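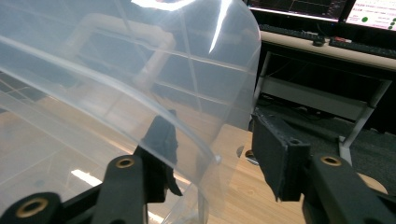
Bakesance Satel Touring Jacket

Paddling jacket for sea kayaking, canoeing and general touring
Product code: BK-SATEL-654
Colours: slate, rust, mid blue
Sizes: S to XXL

The Satel is a mid-weight touring jacket with a neoprene neck, latex-free wrist seals and a double waist that takes a spraydeck. It sits between the Prarngate, our lightweight summer cag, and the full dry tops further down the page. Most people who buy it paddle all year on the sea or on big lakes and want a jacket they can keep on for a whole day.

It is not a dry top. The neck is an adjustable neoprene cuff and will let some water in if you go right under. If you are learning to roll, or paddle moving water in December, look at a dry top with latex seals.

Fabric
The body and arms are cut from Seppälä three-layer nylon, which is waterproof and breathable. The shoulders, elbows and lower sleeves are in a heavier weight of the same cloth. This is where a buoyancy aid rubs, and where the previous version of the jacket wore through first. All seams are taped on the inside. The fabric has a water-repellent finish when new, and this will need topping up after a season or two of regular use.

Weight in size M is 654 g.

Neck and hood
The neck closes with a wide hook-and-loop tab over a soft neoprene collar. Leave it open on the way out and pull it across when the spray starts. The tab can be done up one-handed with gloves on, although thick mitts make it harder.

The hood rolls away into the collar and is held by an elastic loop. It has a stiffened peak and two drawcords, one for the face opening and one at the back of the head. It will fit over a beanie. It will also fit over most low-profile helmets, but bring your own helmet in and try it if this matters to you.

Wrists
Each wrist has an inner neoprene seal and an outer cuff with an adjustable tab. The inner seal is glued and taped to the sleeve and can be replaced. Seals are sold in pairs and we can fit them in the workshop.

Waist
The double waist has an inner skirt with a silicone grip print and an outer skirt with a wide adjustable band. Your deck tube goes between the two. With the outer band pulled snug there is very little that gets past it. If you paddle an open canoe and never use a deck, you can tuck the inner skirt into your trousers or fold it up out of the way.
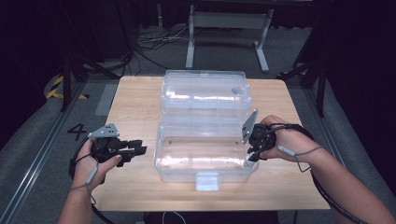

Catalogue page 54

Pockets
There are 3 pockets. The chest pocket has a water-resistant zip and a key loop inside, and is big enough for a folded chart or a small VHF, but not both. The sleeve pocket takes a snack bar or a tube of sun cream. The third is an inside pocket with a mesh front, which is meant for things you want to hand on the beach and should not be treated as waterproof.

All three are placed to clear the front of an ordinary touring buoyancy aid. If yours has a large front pocket of its own you may find the chest zip awkward to reach.

Fit and sizing
The Satel is cut with room for a thermal and a thin fleece. If you only ever wear a rash vest underneath, consider going down a size. The sleeves are long so that they do not ride up at full reach, and they will look too long when you stand with your arms by your sides. Judge them sitting down with a paddle in your hands.

The body is slightly shorter at the front than at the back to stop it bunching above the deck. Customers with a long back usually prefer the next size up and do the waist band tighter.

There is no separate women's cut in this model. The Prarngate comes in both.

Try the jacket on over the layers you plan to paddle in. We will exchange unworn jackets with the tags on, and we cannot take back jackets that have been in salt water.

Care
Rinse in fresh water after every trip, including the inside of the cuffs and the collar. Hang it on a wide hanger out of the sun. Do not leave it rolled up in a wet bag in the car, as the tape will start to lift.

Wash by hand or on a cool gentle cycle with a soap-based cleaner made for technical fabrics. No ordinary detergent, no fabric softener. Do up all the tabs first so the hook side does not pick at the neoprene. Do not tumble dry.

Run a little zip wax along the chest zip now and then. Grit is the usual cause of a stiff zip and a soft toothbrush will shift it.

Repairs
Small holes can be patched at home with adhesive repair tape. Clean the area, let it dry fully, round the corners of the patch and press it down hard. For torn seams, lifted tape or new wrist seals, send the jacket to us clean and dry. Dirty items are returned unrepaired. Repairs take longer in spring, when everybody finds last year's holes, so winter is a good time to send things in.

In the box
Jacket
Care leaflet
Two fabric patches in matching colour

Goes with
Satel touring trousers
Prarngate spraydeck, nylon tube
Bakesance neoprene mitts

Delivery
Stocked sizes leave us the next working day. XXL in rust is made to order. The jacket can also be collected from the shop, where we keep over 3,000 items of paddling kit and spares. Please ring first if you want a particular colour put aside.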